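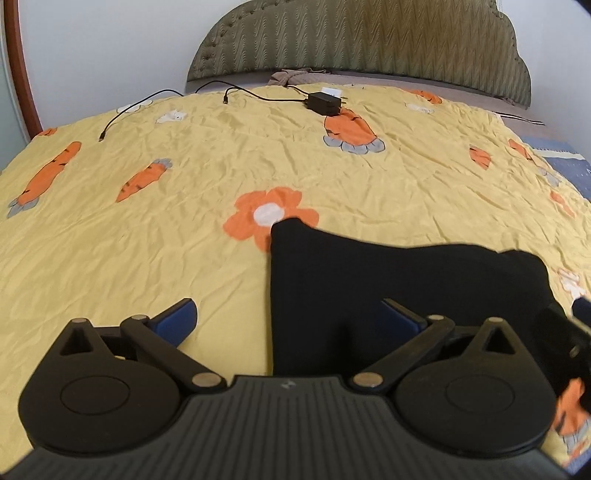 Home & Laundry > Bedding and Quilts

Thread: Washing a quilt at home, yes or no?

ladi_eze
So my yellow quilt has lost all its fluff in the middle and smells a bit like a closet. The tag says dry clean only, but the place near me wants 40 dollars and I've got three quilts to do. Has anyone just thrown one in the washer and lived to tell about it? I have a Gamberg front loader, nothing fancy.

maksym_s
I do mine every December. Cold, gentle, half the soap you think you need, then an extra rinse. Don't put anything else in with it, especially anything black. Ask me how I know (gray pillowcases, that's how).

Witold Sadowski
I'd pay the 40. If the batting is wool it can shrink up on you, and the tag is there for a reason.

rakiya617
Witold, they put that tag on everything! My mother has washed hers in the bathtub for years and it's fine. Press the water out though, don't wring it -- the seams really don't like that.

Witold Sadowski
Sure, a bathtub. That's gentler than any machine. I had one split on spin and spent a whole evening picking fluff out of the filter.

maksym_s
Slow spin, then. Mine has never split.

ladi_eze
OK, batting is cotton, I checked a loose corner. Leaning toward the tub now. How long does it take to dry?

rakiya617
Two days for mine, flat over a rack, flipped whenever I walk past. If you use a dryer, go low heat and stop every 10 minutes to shake it out.

ladi_eze
Two days! Guess I'm doing them one at a time. Starting with the yellow one tonight.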